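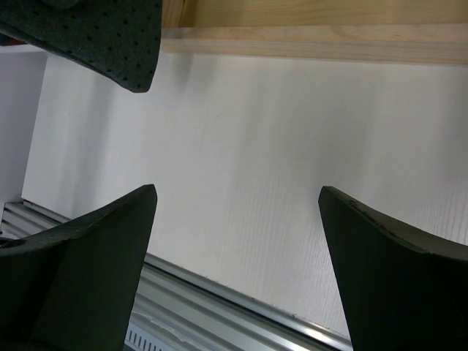
White panel with the wood shelf on top

How to keep flannel shirts from shrinking and fading?

Posted by Grorkstead
I bought a few cotton flannel shirts in September and the first one is already short in the sleeves. I washed it warm with jeans and dried it on high. The machine is a front loader and it's fine with everything else. Is there a way to wash the others so they stay the same size? I have a small laundry closet and no yard, so a clothesline is out.

Posted by Prarnorau
Cotton flannel shrinks mostly from dryer heat. Wash cold on gentle, inside out, buttons undone, and leave the jeans for another load. Denim is rough on the nap and you get pills at the elbows.
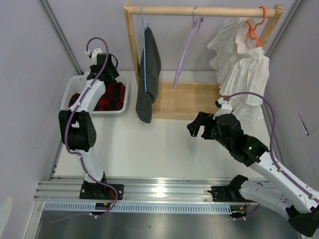
Drying is where you can save the other shirts. Run the dryer on low for 20 minutes, take them out damp and put them on hangers. If you can't hang them right away, don't leave them bunched up like the plaid one in the white basket, spread them over the sides instead. Pull the sleeves and the front edges straight by hand while the cloth is still damp. For the short one, soak it in lukewarm water with a little hair conditioner, press it in a towel and stretch the sleeves gently. You may get some length back - not all of it.

Skip fabric softener. It coats the cotton and the shirt stops soaking up sweat.
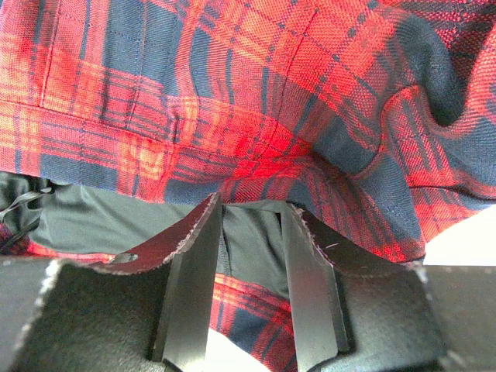 Reds can bleed the first few times too, so wash those by themselves until the water runs clear.

Posted by Hunero
I just buy a size up. Had one since 2000, washed more than 9 times a year, still wear it Saturday mornings. Cold water only.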